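Open day at Dokis, Prurkbridge: two arms and a lot of phone boxes 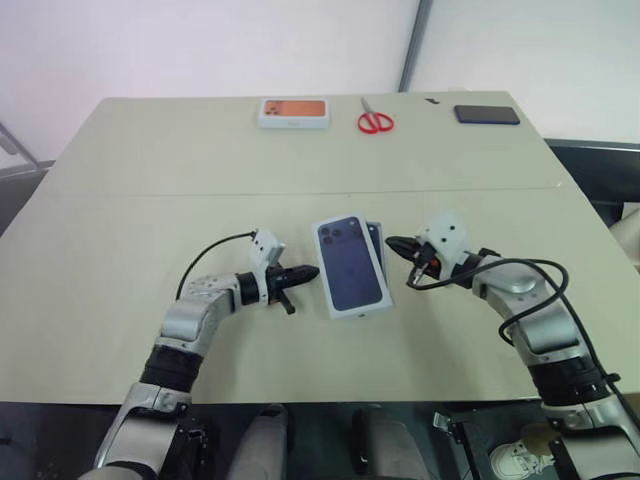

1 min read

I went to the October open day at Dokis expecting to be sold something, and I was. The firm wants its two-armed machine, Pinto, on packing benches, and the demo table was set out with boxed phones and a pair of red-handled scissors.

The claim on the handout was up to 60 boxes an hour. I stayed for 28 minutes and saw nothing like that pace. The grippers close in from both sides, stop just short of the box, think about it, and go again. Our guide said the speed was turned down for visitors. Perhaps it was. I asked to see it turned up and was offered coffee.

I also asked what happens with two boxes lying one against the other, which is how they turn up on any bench I've worked at. The answer was that Kollow, the software side, "is learning that". The trial has logged 1,010 picks so far. How many were dropped? They would get back to me.

The arms are neatly made and quieter than I'd feared. Would I put one on our line? Not on what I saw. The next visit slots have 10 places each, and you book at the front desk. Parking is poor.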